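README for the Clokum tabletop set
Prirkia, fulfillment prep, Buenaventura building
Maintained by Ariel Ocampo. Last edited 29/03/2021.

Read this before you quote a number from the set to anyone, and especially before you quote one to the people on the gift line.

What is in it

262 recordings of a two-arm table handling small gift items: artificial flowers, plush toys, the trays and boards they get put on. Irniteck supplied the arms and the control software. People from our own gift line drove the arms for every recording. There are no autonomous runs in the set, whatever the slide deck says.

Each recording has a folder with the video, the joint log and a text note from the operator. Read the notes. They are short and often grumpy, and they hold more than the success flag does.
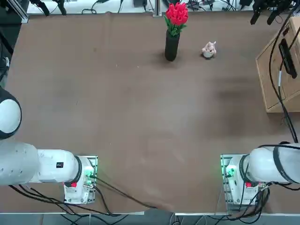

Management's question was whether a station of this kind could take over item prep, and I don't think the set answers it. A person on the line works from a full shelf, with boxes at odd angles, tissue paper, tape, and someone asking where the ribbon went. The arms get a brown tabletop with a black vase of red tulips and one pink plush toy on it, and plenty of bare surface between them and the arm bases. That is a fair place to start learning. It is a poor place to work out headcount from.

How success was marked

An item counts as placed if it ends up on its target and stays there when the gripper lets go. Damage isn't scored. A plush toy forgives a hard squeeze and a flower head may not, so please don't average the two together. I asked for a separate damage field and was told it would come in the next version. It is not in this one.

Times run from the operator's first move to the last release. They leave out resetting the table, which a person does by hand. They also leave out recovering from a fault and waiting for the software to come back up. Anyone comparing these times with line times has to add all of that back, and nobody has measured it.

What changed for the crew

The operators were taken off the gift line in shifts. The plan allowed 45 minutes of driving at a stretch, then a break. The breaks got shorter as the deadline got closer. The line was not given cover while they were away, so the rest of the crew packed the same volume with fewer hands. That cost does not appear in the project budget either.

Driving is a skill. The early folders are slow and full of regrips, the later ones much less so, and the gain belongs to the people who learned to do it. They are still on packer pay. I have raised this twice and I'll raise it again in May. 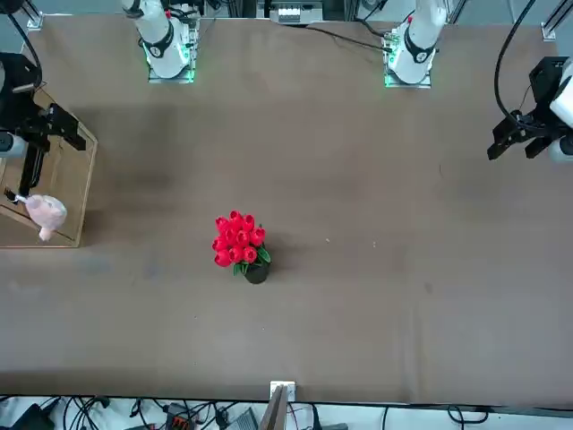

The label sheet has a column called "labor saved." Ignore it. It was filled in by multiplying placed items by the average time a packer takes, as if the operator were not sitting there the whole time. A plush toy moved by a gripper under a person's control has used a person's time. I left the column in only because removing it would break the loader.

Known problems

- 11 recordings have a joint log that starts late. They are listed in late_start.txt.
- Left and right in the file names mean the robot's left and right. In the fixed view that faces the arm bases they come out swapped, so the robot's right arm is on your left. Several operator notes get this wrong.
- The surface is scuffed. A model trained on these videos alone may lean on the marks to find its place. Try it on a clean top before you believe it.
- Operator initials were taken out of the folder names at the crew's request. Do not put them back, and do not try to rank operators by speed.

Use

Fine for training and testing pick-and-place on soft or light items. Not to be used for staffing plans, individual performance reviews or vendor claims about replaced positions. Irniteck has agreed to this in writing. Our own planning group has not answered yet.

Corrections go to Ariel Ocampo. If you worked on the line and remember a session differently from the way it is recorded, send that too and it will be added to the folder note.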